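The Fenesgate pottery open day

The Fenesgate works opens to the public twice a year, and the winter date falls on the first Sunday in December. I had meant to go for a long time and never got round to it. This year the bus was running, so I went.

The walk from the stop takes you along the canal and past the old Zalholm flour mill, now flats. The pottery is behind it, a long brick building with two chimneys, only one of which is still in use. Entry is free but you have to sign in and take a sticker. I was number 343 through the door, and it was not yet noon. They had tea in the yard and a table of seconds, which I left until the end. That was a mistake.

Tours go every half hour in groups of twelve. Ours was led by Cor Hermans, who has worked there since leaving school and ran the glazing side until last spring. He speaks quietly and the clay shop is loud, so stand near the front if you get him. The clay comes in by lorry as powder and is mixed with water in big tanks in the cellar. We looked down at these through a grating. From there it is pumped up to the casting room, where the moulds are filled by hand from a hose. A soup plate is pressed and takes seconds. A teapot is cast in four pieces and takes most of a morning, counting the drying.

After casting we saw the fettling benches. Fettling is the trimming and sponging that takes off the seam left by the mould, and it was the part of the tour I liked best. Six people were at it, although it was a Sunday, and they were happy to talk. One of them told me she can do a cup in under a minute but that handles still annoy her after eleven years. She let a boy in our group try one and he took the handle clean off.

The kilns are at the far end. The main one is a tunnel, 62 metres long, and the ware goes through it on trolleys over the course of a day and a night. It is never allowed to go cold except for two weeks in summer. Cor said the old bottle kiln next to it was last fired when his father worked there. You can step inside it, and the bricks have a thick brown shine from years of salt.

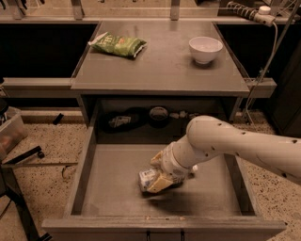
The shape the works is best known for is the Ello, a range of bowls and plates first made for hospital canteens and now sold mostly to restaurants. Cor spent a good ten minutes on it. His point was that a plain white bowl is harder to sell than a patterned one, as every pinhole and speck shows. Look at the bowl on the grey table, near the green snack bag: a thin rim, a short foot and no decoration at all. The foot matters more than I would have guessed. It lifts the bowl clear of the shelf so that the glaze doesn't stick in the firing, and it has to be wiped clean before it goes in. If it is too tall the bowl tips, and if it is too short it is a nuisance to pick up. The Ello pattern book lists 1379 shapes, counting the lids, and most of them have not been made for decades.

Lunch was in the canteen. Pea soup with bread, or bread without pea soup. The queue was long but moved. I sat with a couple who had driven over from the coast for a replacement lid and had brought the pot with them, wrapped in a towel. They were sent upstairs to the mould store and came back with a promise that somebody would ring them.

The afternoon talk was by Ruben Van Hecke, on packing and breakages. It sounds dull, and the room was only half full, but I would put it above the film they were showing next door. He started in the warehouse and has clearly dropped a lot of plates. Most breakages, he said, happen in the last mile, when a box that has crossed two borders on a pallet is carried on its own in a van. The works used straw until the eighties, then foam, and now uses folded card again. He passed round a plate that had survived a fall down three flights of stairs and another that had broken on being set down.
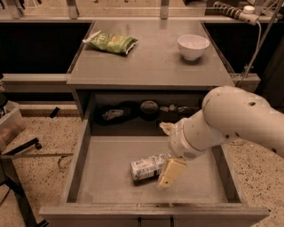

Small orders are a different business from pallets, and he gave them the second half of the talk. A restaurant wants sixty of one thing, while a person at home wants a sugar bowl and is far more upset if it arrives in bits. These go out in single cartons, and the rule is that a carton must be packed so that it can travel any way up. No one in a depot reads the arrows. He reckoned you should expect a box to end up like the small one in the open drawer, lying on its side, and pack it with that in mind. That means card on all six faces and nothing touching the wall. Cups go in upside down, rim to the base, and never one inside another. He also told us to stop writing "fragile" on parcels, which got a few objections from the back row.

After that there was a short stop in the decorating room. Gold lines are still put on by hand with the plate turning on a small wheel. Transfers are done in the next room, soaked in trays and slid on with a rubber scraper. A firm called Hrytsenko supplies the transfer sheets, and they had a rack of old designs out to look through – ferns, railway crests, a great many ducks.

By the time I got back to the yard, around four, the seconds table was nearly bare. I came away with two egg cups and a saucer with no cup to go with it. Regulars go straight there on arrival and leave their boxes at the gate with a name on.

Practical notes. Wear shoes you can wipe, as there is slip on the floor in the casting room. The stairs to the mould store are steep and there is no lift. The car park fills early but the bus stops ten minutes away, and the last one back leaves at twenty to six. Children are welcome on the tour but not in the kiln hall under the age of eight. Cards are taken in the shop, cash only for the tea.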